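Craft Shed on Fasby Lane Opens Again in January

I got down to Fasby Lane this week to see how the old craft shed is coming along, and I'm happy to report it's nearly there! The roof is fixed, the heat works, and somebody has finally painted over that awful mustard wall by the sink. Doors open in January, with classes two evenings a week starting at 6.

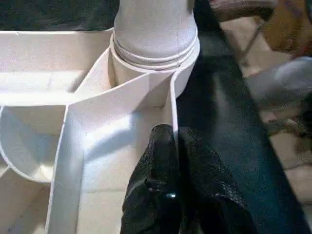
Hryhorii Boiko is running the place, and he's already got 1,049 names on his mailing list (I'm one of them, and so is my sister, twice). He taught shop over in Brivitz for years and says he wants people to come in with half an idea and go home with a finished lamp or birdhouse or whatever it is.

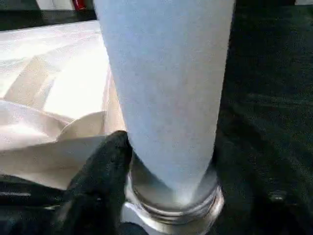 A pale blue piece with its tip in the mouth of a glass jar.

Each class has room for 20, and the first few will cover basic repairs, simple paper models and a bit of sewing. Rosov Hardware is giving members a discount on glue and sandpaper, and the Milošević bakery next door plans to stay open late on class nights, so I know where my money's going. 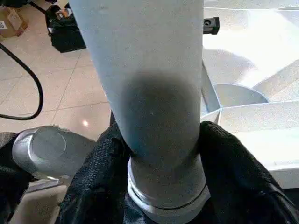
A speckled tube with a dark smudge around the middle.

Sign-up sheets are at the front counter of the library. Parking is still a pain on that end of the lane, so walk if you can, and bring your own apron – mine's already in the car.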